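Step 4: Check the clocks before you trust the merge

Prirka will join the left and right streams for you and report a match. I would not take its word for it. The match only means both files have the same number of rows, and a late start on one side passes just as happily.

Open and close one gripper while the other stays still, then plot both widths. With the window set to 300 ms, Mirjana Hodžić got 294 clean pairs out of 300 — the other six were dropped without a warning. Set strict to true and run the merge again.

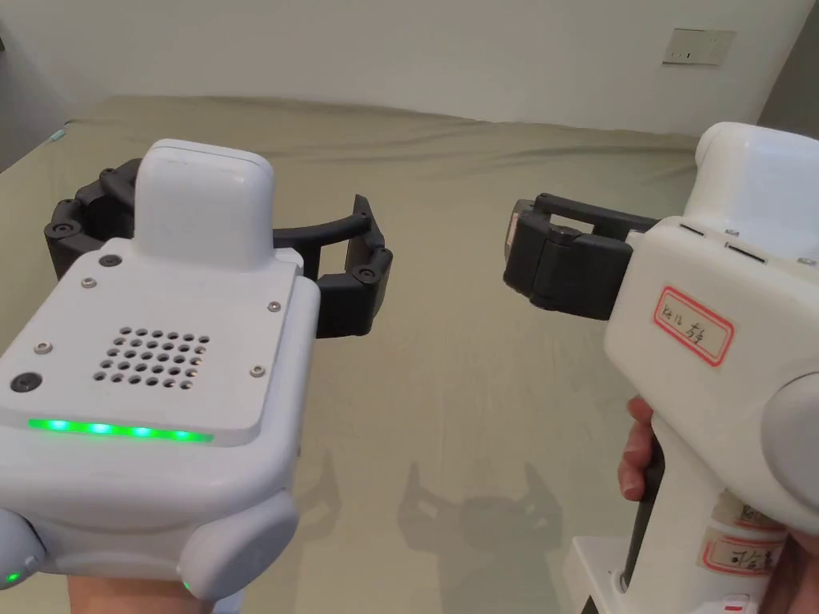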